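Folding Pinstriped Shirts for Flat Storage

Striped fabric shows a bad fold sooner than plain fabric does. If the fold line drifts a quarter inch off the grain between collar and hem, the stripes run off at an angle and the shirt creases diagonally in the drawer. The method below uses the stripes as a guide. It works for dress shirts, button-front vests and most pajama tops with a woven stripe.

What you need

A flat surface at least 40 inches wide. A bed is too soft, because the layers shift when you press on them.
A folding board, optional. The Suletti board is the right width for adult medium and large. A piece of stiff cardboard cut to 9 by 12 inches does the same job.
A clothes brush or lint roller for dark fabric.

Before you start

Wash and dry the shirt completely. Damp cotton holds whatever crease you put in it, and damp wool blends can mildew in a closed drawer. Let a freshly ironed shirt hang for ten minutes until the fabric has cooled.

Empty the chest pocket. Close the top button, the third button and the last one above the hem. Closing every button takes longer and makes no difference to the result. Vests are the exception: close all of them.

Step 1. Lay the shirt face down

Spread the shirt with the buttons against the table and the collar away from you. Smooth from the center of the back outward with the flat of both hands. Check that the side seams are straight and that the front has not bunched up underneath. Lift the hem and look if you are not sure.

Step 2. Find the guide stripe

Locate the center of the collar at the back. Measure 4 1/2 inches to the left and pick the nearest stripe. Follow it down to the hem. On a shirt with a yoke, the stripes above the yoke seam usually run sideways, so start counting below the seam. Do the same on the right.

These two stripes are your fold lines. With a folding board, set its long edges on them and its top edge just under the collar.

Step 3. Fold the first side

Bring the left side over along the guide stripe. The stripes on the folded part should lie parallel to the ones beneath. If they converge toward the hem, open the fold and start again from the shoulder. Pulling at the hem to correct it will twist the placket.

Fold the sleeve back on itself at the shoulder so that it points straight down the body. The cuff should stop short of the hem. On long-armed shirts, turn the cuff up once.

Step 4. Fold the second side

Repeat on the right. The sleeves may overlap slightly at the center. A full overlap makes a ridge, and you can avoid it by moving both fold lines out by one stripe.

Slide the board out now if you are using one.

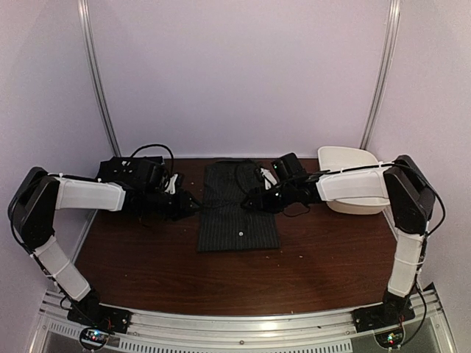 Dark gray pinstripe, folded with the stripes running lengthwise.

Step 5. Fold up from the hem

Turn the tail up by three inches first. This takes in the curved part of the hem and leaves a straight edge. Then fold the body in half, bringing the straight edge to just below the collar. For shallow drawers, fold in thirds.

Turn the shirt over and smooth the front once. Press with your palm only.

Storing

Stack no more than six shirts. The collars flatten under a taller pile. Alternate the direction of the collars so the stack stays level. In deep drawers, file the shirts upright with the folded edge on top, where the stripe pattern is visible.

Refold anything that has been stored longer than a season, moving the cross fold by an inch or two. Dark cotton can fade along a fold that is exposed to light.

Common problems

Collar tips curl: insert the collar stays before folding, or lay a strip of card under the collar.
Shirt slides open: the fabric is probably a high-twist poplin. Put a sheet of acid-free tissue inside the last fold.
Crease across the chest: the cross fold is too high. Switch to thirds.
Lint on dark fabric: brush along the stripe, from collar to hem, before Step 1.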